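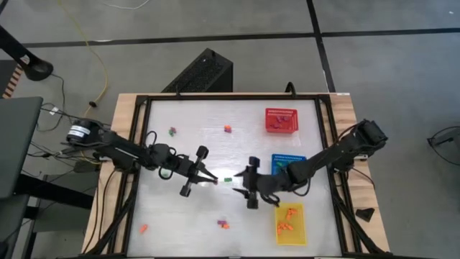
Page last changed: Aug 2, 2020

Kamarstead Help Board > Work and Jobs > Machines at work

Two arms now sort the returns and I have been promoted to watching them. Is this normal?

Posted by returnsbench

I work in the back half of a toy rental outfit. Families get a box of building pieces, keep it for a while, and send it back with everything mixed together. For six years my job was tipping boxes onto a table and putting the colors back where they belong. There were 14 of us on the benches at the busiest. I was good at it. You don't get to say that about sorting plastic very often so I am saying it.

In May the owner signed up with a company called Drastley and we became what the letter called a trial bench. It's a wooden table with a white work surface and an arm mounted on each side and three containers along the right: purple and pink go in the red basket, green goes in the blue basket (I asked, they said the arms don't mind), orange goes in the yellow tray. My title is now Bench Attendant. I scatter the pieces, I watch, I reset things when an arm goes for a piece and comes up with air, and I write the misses on a sheet.

What I would like to know from people who have been through it:

Does the attendant job last, or am I training my replacement's replacement?

My pay stayed the same but we used to get a bonus per box and the boxes on the trial bench don't count toward anybody. Can I ask for something in its place, and how do you put it without sounding like you want a medal for looking at a table?

Also my back feels better and my head feels worse. On the old bench I could talk to people or think about supper. Now if I look away for a minute that's the minute it drops one. Any tips for getting through a shift of this would be welcome.

I'm not against the thing. It's quite nice to watch when both arms come in over the same little green block, like two people being polite at a buffet. I could have had it in the basket and been on to the next box, mind you.

3 replies

Abílio Quintela

I went through this at a parts packer, different machine, same letter by the sound of it. Long answer, sorry.

The attendant job as described to you will not last. Mine was a full shift of watching to begin with, then one person watched two benches, then we were only called when a light came on. But the work around it grew. Somebody has to decide what counts as a miss. Somebody has to know that the pink pieces and the purple pieces belong together and that a cracked one goes in the trash and not back to a family with a toddler. At our place that was written down nowhere, it was in the heads of four people, and the ones who got it onto paper with their name on it are still there. I'm one. Two others took the layoff money and one went to drive a school bus and looks ten years younger.

On the bonus – ask in writing and keep it dull. Don't mention effort. Say that your average over the last stretch on the manual bench was so much per shift, that you were moved to the trial at the company's request, and that you'd like that average paid while the trial runs. I had my numbers because I'd kept every pay slip in a cookie tin. My average was 455 boxes a week and they paid it without a meeting. If you wait until the trial ends they will tell you it was a new job and you accepted it.

Keep a copy of the miss sheet too. Write down what kind of miss it was, even if the form only has a box to tick. "Two pieces touching" is worth more to the people setting it up than a tick is, and they will start asking for you by name.

On the head part, we ended up swapping every 15 minutes, one watching and one doing something with their hands. It took some arguing. The supervisor thought we were making it up until he sat there himself for an hour and had to go for a walk.

Dallier

just get another job, they're all going this way. my cousin's warehouse got one and it sorted 1,000 things in a night and then it put a glove in with the mail and they had to open everything

Parveen Munasinghe

I can't agree with the reply above, although I enjoyed the glove.

I run a small floor, so I'm on the other side of this, and I'd add two things to what Abílio wrote. First, find out what the trial is supposed to prove and when it stops. Your owner has this in an agreement somewhere and may well not have read it since signing. If the target is speed, you have a while, from what you say about the green block. If the target is that it can run with no attendant, you should know that now and be talking about where you'd go next in the building.

Second, "Bench Attendant" is a bad title and you should get it changed while changing it is free. We had a Machine Minder who applied for other work and was asked whether it was a childcare position. She's our Sorting Lead now. Same woman, same chair, slightly more money.

For the attention problem I'd ask for the swap as Abílio says, and for a stool at the right height. Ours were standing over a table meant for the machine and wondering why their necks hurt. We use Mạch for the rota and it will do short turns if you set the shift up as two posts, but you have to do it from the full site, the phone version hides it.

returnsbench

Thank you both, and Dallier in a way. I found my slips back to the start of last year, they were in with the takeout menus. Letter goes in tomorrow. I've asked for Sorting Lead and will settle for anything without "attendant" in it.

This thread is closed to new replies.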